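Le petit tableau blanc, ou l'art de gribouiller à table
Par Lorena Riquelme
3 mars 2024

J'ai longtemps eu, contre les tableaux blancs, une prévention de mauvaise élève. Ils me rappelaient les salles de réunion, les feutres secs, le monsieur du premier rang qui demande si l'on peut revenir à la flèche du haut. Et puis une amie m'en a posé un sur la table de la cuisine, un tout petit, debout sur ses deux pieds, le temps d'un café, et il n'est jamais reparti (elle me le réclame encore, je fais la sourde oreille).

C'est un objet modeste, le tableau de table. On le trouve au rayon papeterie, entre les agendas et les boîtes à trombones, et on passe devant sans le voir. Le mien mesure 26 centimètres de haut, ce qui suffit pour une liste de courses, un pendu ou les horaires du train de ma sœur. Il se déplace d'une main, se glisse derrière le pain, et surtout il se laisse écrire dessus sans cérémonie : on tend le bras, on fait quelques boucles pour voir si l'encre vient, et souvent on en reste là, parce que les boucles sont jolies et que la liste peut attendre. 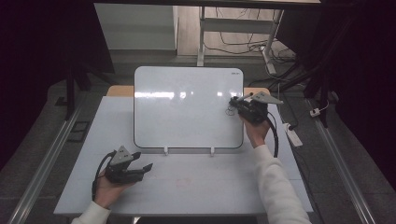
Un brillant qui se mérite

Pour comprendre ce qui distingue un bon tableau d'un mauvais, je suis allée voir Kauko Savolainen, qui tient avec son frère Eero une minuscule boutique, Flirnetti, au fond d'une cour où l'on entre en se tenant de profil à cause des vélos. Les deux frères vendent du papier, des encres, des gommes de toutes les duretés imaginables, et une trentaine d'années de métier leur ont donné des avis très arrêtés sur des choses auxquelles je n'avais jamais pensé. Eero est pour les coins arrondis, absolument, depuis qu'il s'est ouvert le genou sur un angle droit. Kauko, lui, ne jure que par la surface.

« Regardez la lumière dessus », me dit-il en inclinant un modèle de la marque Skanell devant la vitrine. « Si elle fait une belle bande bien droite, la surface est lisse. Si la bande tremble, l'encre va s'accrocher. » J'ai essayé chez moi le soir même, avec la lampe du plan de travail, et j'ai passé en revue tout ce que la maison compte de surfaces blanches, y compris la porte du four de la voisine, qui s'est montrée d'une patience admirable.

Reste que le brillant a ses inconvénients. Face à une fenêtre, un tableau très poli se lit mal, et l'on se retrouve à pencher la tête pour savoir s'il faut acheter du lait ou des lentilles. Kauko conseille de le tourner d'un quart, jamais face au jour. Eero conseille de tirer le rideau. Ils en discutaient encore quand j'ai remis mon manteau.

Les bordures méritent aussi un mot. Un mince liseré noir, comme on en voit beaucoup, encadre bien l'écriture et protège la tranche quand on range l'objet à plat sous une pile de livres. Sur les grands formats, il se fait plus épais, les angles tournent en douceur, et l'on obtient une chose qui tient à la fois de l'ardoise et du plateau. J'avoue avoir servi des olives sur l'un d'eux, un soir de mars où nous étions trop nombreux.
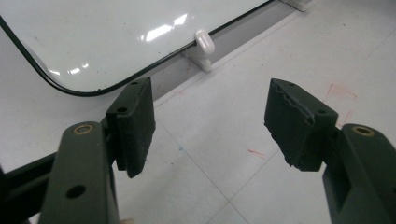 Avec quoi nettoyer un tableau blanc qui reste gris après l'effaçage ?
Un chiffon doux à peine humide et une goutte de liquide vaisselle suffisent la plupart du temps. On rince avec un second chiffon, on sèche aussitôt, et l'on évite les éponges grattantes, qui laissent de fines rayures où l'encre reviendra se loger.

Yetunde Aliyu, qui est institutrice et qui a vu passer plus de tableaux que quiconque dans mon entourage, ajoute une ruse que je croyais réservée aux grands-mères : repasser un feutre effaçable frais sur la vieille trace, puis essuyer le tout sans attendre. L'encre neuve ramollit l'ancienne et l'emmène avec elle. Elle m'a fait la démonstration sur une table de multiplication par sept qui datait, selon elle, d'avant les vacances, et j'ai vu disparaître le quarante-neuf avec un plaisir un peu enfantin.

La question du feutre

Venons-en à l'instrument, car on peut avoir le plus beau tableau du monde et l'abîmer avec un mauvais feutre. Chez Flirnetti, il y en a 118 en rayon, rangés par largeur de pointe, et Kauko sait lesquels sont partis dans la journée rien qu'en regardant les trous. Pour les petits tableaux, il recommande une pointe fine et ronde, parce que les pointes biseautées, faites pour être lues du fond d'une classe, mangent toute la place en trois mots. Son préféré est un Rosik noir, tout simple, à corps gris, dont il dit que l'odeur est supportable, ce qui dans sa bouche est un grand compliment.

La forme du corps compte davantage qu'on ne le pense. Un cylindre lisse roule, c'est entendu, et le mien a passé une partie de l'hiver sous le réfrigérateur ; mais il tourne aussi très bien entre les doigts, et l'on peut changer d'angle sans s'arrêter d'écrire. Une surface mate accroche mieux la main qu'un plastique verni. Eero, fidèle à lui-même, colle une gommette sur les siens pour les empêcher de rouler. Il y tient beaucoup, et il m'en a donné une planche entière.
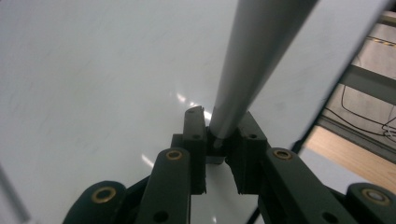 Cylindre gris, lisse et mat, à bout arrondi.

Quant au rangement, la règle est d'une simplicité qui ne m'a pas empêchée de l'ignorer pendant des années : le feutre se couche. Debout, la pointe en l'air, il se dessèche par le haut ; la pointe en bas, il finit par baver dans son capuchon. Couché, il vit tranquille. Yetunde garde les siens dans une boîte à biscuits, à l'horizontale, et elle affirme qu'un feutre bien traité lui fait l'année scolaire. Les miens sont désormais dans le tiroir aux couverts, à côté des petites cuillères, et personne à la maison ne s'en plaint plus.

J'ai fini par acheter un second tableau, plus grand, que je voulais d'abord accrocher dans le couloir. J'avais les vis, le niveau, toute la bonne volonté requise. Mais en attendant de percer, je l'ai posé à plat, et c'est là que les choses ont pris un tour imprévu, car un tableau couché n'invite pas du tout aux mêmes gestes qu'un tableau debout. On s'assied autour, on écrit chacun de son côté, les phrases se croisent

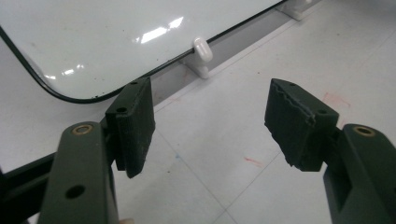
et l'on doit tourner autour pour lire ce que les autres ont mis. Mes neveux y ont tracé un circuit de billes, puis une ville, puis une carte de la ville avec ses égouts. Je n'ai rien effacé pendant une semaine. Quand je l'ai raconté à Kauko, il a haussé les épaules et m'a montré, derrière son comptoir, le sien, couché lui aussi, couvert de comptes et de moustaches que son frère dessine sur les huit.

Les vis sont toujours dans leur sachet, sur l'étagère de l'entrée. Je m'en occuperai au printemps, quand mes neveux auront terminé le port.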